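Small square table for folding, too small?

ratih_m
Hello all. I fold clothes on a square table, white top with faint gray marble lines. The floor is dark and shiny. Shirts are fine, but anything big hangs over the front edge and slides. I paid 59 for the table and I don't want to buy another. How do you fold on a small top? 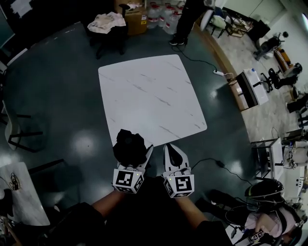

My second problem is black clothes. I cannot find the seams in the evening, even on a white top. And what is not folded goes on the office chair and stays there until I need to sit.

Iwona Duda
Turn the table so a corner points to you. You get a longer line across the middle. I did my whole August laundry like this.

lachlanp
Don't agree with Iwona, sorry. With a corner in front you have less top near your hands. Stand at a flat side, put the collar far from you, fold in 2 and then pull it back.

Iwona Duda
For shirts maybe. For a bedsheet your way is worse - I tried both.

kourosh_s
For black things I fold before lunch, near the window. Also use a box for the waiting pile. A chair is too easy to forget.

ratih_m
Thank you. I will try the corner with sheets and the flat side with shirts. Kourosh, what size of box?

kourosh_s
Any box that fits under the table.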